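Stop Grading Robots on the Last Second

I've been chewing on this one since August, when my group got a policy from 66 percent to a number I'm not going to print, and I found I couldn't tell a visitor what had improved. The success rate had gone up. We all clapped. Then the visitor asked me what the robot did differently now and I gave the kind of answer you give when you haven't read the book.

So this is my complaint, and I'll put it up front: in robot manipulation we grade on the last second of an episode, and we should quit doing that. Or at least quit doing only that. A trial ends, somebody (or some script) looks at where things landed, and the whole two minutes gets squashed into a one or a zero. We average the ones and zeros and that's the table in the paper.

I know why we do it. It's cheap, it's hard to argue with, and reviewers like it. I've reviewed papers myself and asked for exactly that table, so I'm throwing stones in my own kitchen. But think about what gets lost. Say a robot is supposed to take a puzzle piece and seat it in its slot. One run picks up the piece, carries it over, misses the slot by the width of a pencil line, and lets go. Another run drives the gripper into the table next to the puzzle and sits there until the timer runs out. Both of those are zeros. If you're the person who has to make the thing better tomorrow morning, those two zeros have nothing in common.

It works the other way too. I've watched a run where the arm bumped the board, the piece slid, and the slide happened to drop it right where it needed to go. That's a one! It went in the table next to the beautiful ones, the slow, careful placements where you catch yourself holding your breath. A policy that gets lucky a lot looks the same on paper as a policy that knows what it's doing, right up until you change the table it's standing on.

The way I'd like us to do it is what our little benchmark, Domura, has been moving toward, with plenty of grumbling along the way. You split the job into stages before you run anything. Reach, touch, grip, lift, carry, line up, let go, leave it alone. (That last one matters more than you'd think. Arms love to knock over what they just put down.) Then someone goes back through the video and marks how far each run got and how it ended. The marks are small and boring and they take forever. We did 500 runs that way for the first round, and I did over 80 of them myself, mostly late in the evening with a bowl of cereal next to the keyboard.

I went in thinking the video would mainly confirm what we knew. It didn't. Our policy was fine at the parts we'd worried about and pretty bad at one we'd never talked about, the moment right before contact, when the gripper is close but hasn't committed. It would hang there. Sometimes it drifted off and came back in from another side, and the second try would work, and the run got its one. We had been counting dithering as skill for months.

The wrist view is where you learn this stuff, by the way. Everybody likes the wide camera for talks, since you can see the arm and it looks impressive. But the wide camera is too far back to tell you whether the fingers are lined up with a piece or just in the neighborhood. From the wrist you see what the fingers have in front of them, and the judgment calls get a lot easier to make and a lot harder to fudge.

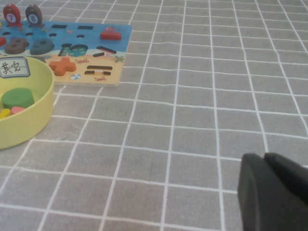
What I keep running into with number puzzles is that there are so many ways to be partly right. A piece can be on the board and not in its cutout. It can be partly seated, tipped up on one side, in a way that a camera from across the room would happily call done. It can be the right number lying the wrong way around, and from some angles I honestly have trouble telling a six from a nine myself, so I have some sympathy for the network. An operator can be in its proper place while the numbers around it are a mess. If your score only asks whether the puzzle is finished, every one of those is the same failure, and they're about as similar as a flat tire and a missing car.

There's a decent argument on the other side and I don't want to skip it. The argument goes: users don't care about stages. If you buy a robot to put the dishes away, you want the dishes put away, and partial credit for lifting a plate nicely is no comfort when the plate is on the floor. I agree with that completely. For a product, report the end result, and report it in big type. But most of us aren't shipping products. We're running experiments, and an experiment is supposed to tell you something about why. A final score with no stages behind it is a product review written about a thing that isn't a product yet.

The other objection is the one I take more seriously, and it's that stage marks are squishy. Two people watching the same clip won't always agree on whether a grip was a grip. True! We had 3 people mark the same batch of clips, and the fights over what counts as "lined up" got pretty heated for a topic like that. We ended up rewriting the definition more than once, and I still don't love it. But the squishiness was already there before we started marking. Somebody was deciding what counted as a success the whole time, usually alone and usually on the spot, and that decision never got written down anywhere. I'd take an argument I can read over a decision I can't.

Then there's the automation crowd, who say to have a model mark the stages and be done with it. We tried that too. A small tool we call Atevari takes a clip and guesses the stage boundaries, and I'll admit it's good enough that I use it as a first pass. It's great on lifts. It's weak in exactly the place I care about, that hovering moment before contact, where it tends to decide the grip has started simply because the fingers got close. So a person still looks. Maybe in a couple of years a person won't have to, and I'd be glad to have my evenings back.

I also think the one-or-zero habit shapes what we choose to work on, and this bugs me more than the bookkeeping. If only the final second counts, you pick tasks with a clean final second. Block in box. Cup on plate. Things that are messy at the end, or where reasonable people would argue about whether it's done, get left out because they make ugly tables. Puzzles with loose pieces and similar shapes and slots at odd angles are kind of a pain to score, and I've been told (kindly) that we should pick something simpler. But the pain to score is where the hard part of manipulation lives. People's houses are full of things that are sort of done.

So what would I ask for? Not much, really. Keep the success rate. Put a second table under it that says how far the failed runs got, and how many of the successful ones had to back off and try again. Put the stage definitions in the appendix, even if they embarrass you a little. And post the clips, the bad ones included, from the wrist if you've got it. I've learned more from other groups' failures than from their charts, on the rare occasions they let me see them.

We're redoing our old results this way now, starting with the ones I was proudest of. A few of them are holding up fine. One has gotten noticeably worse on a closer look, and I've asked for it to go first in the next write-up. The clips that are left to mark are mostly from the plus and minus pieces, and I'm told there's a whole folder of them I haven't opened yet.

April 2023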